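Thin Film, Narrow Margins

19/03/2021

Colleen Leclerc has bought packaging film for Grernarley, a regional grocery distributor, through three resin price cycles. She agreed to talk about how a plastic bag gets specified, a subject on which she has firm views and a thick binder.

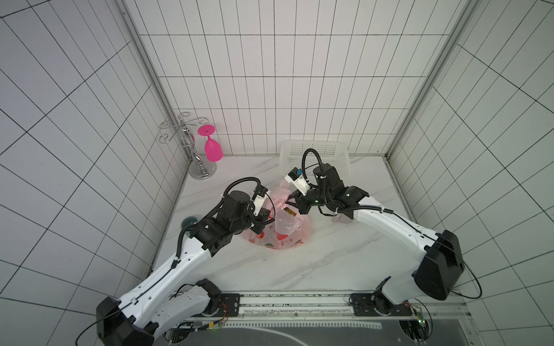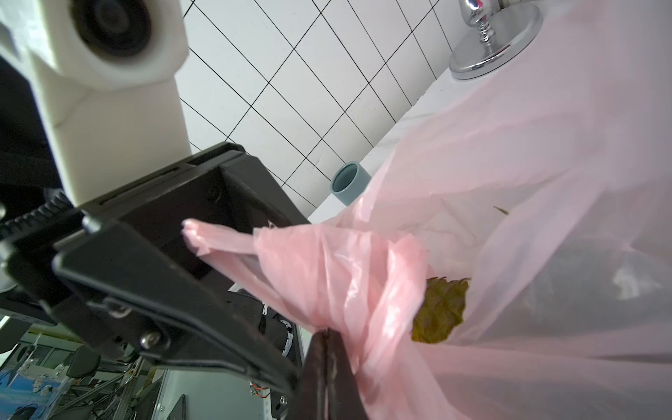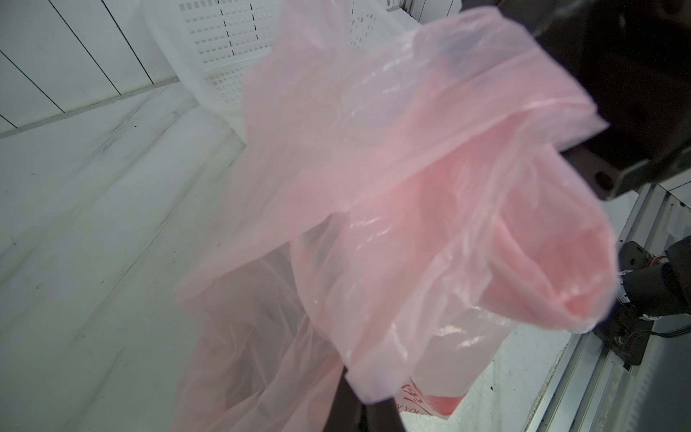
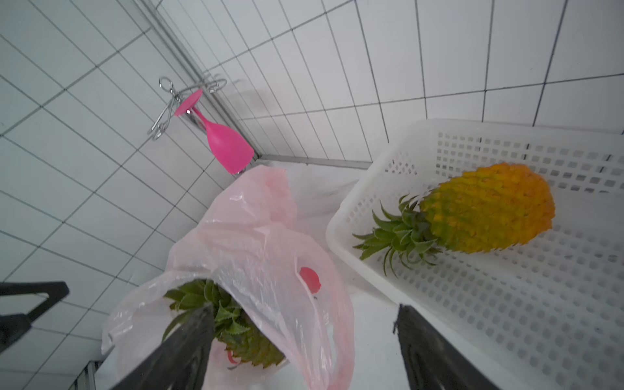 A pink plastic bag appears in the first and third photos.

"People ask for a strong bag," Leclerc said. "Strong in which direction? Blown film tears more easily one way than the other. If the spec sheet gives one tear value, I send it back."

Her current produce bag is supplied by Zarine under a contract signed in December. It replaced a heavier film that had been in use for years. The change passed on dart impact but failed twice on seal strength before the sealing temperature was raised. Of 397 sample bags pulled from the third run, 98 went to the lab and the rest were filled and stacked.

Murray McIntyre, who runs the converting line at Zarine, put the early failures down to slip additive. "It migrates to the surface over a few days," he said. "You test on the first morning and the seal is fine. Test the same roll a week later and you get a different number."

Leclerc now requires rolls to be held before testing. She also limits recycled content in tinted film, where gels are harder to spot by eye.

Asked about compostable film, she was brief. "Shelf life. I have a warehouse that gets hot in summer, and I can't rotate stock that fast."

The next review covers closures and perforation spacing. Leclerc wants the perforations weaker. McIntyre does not.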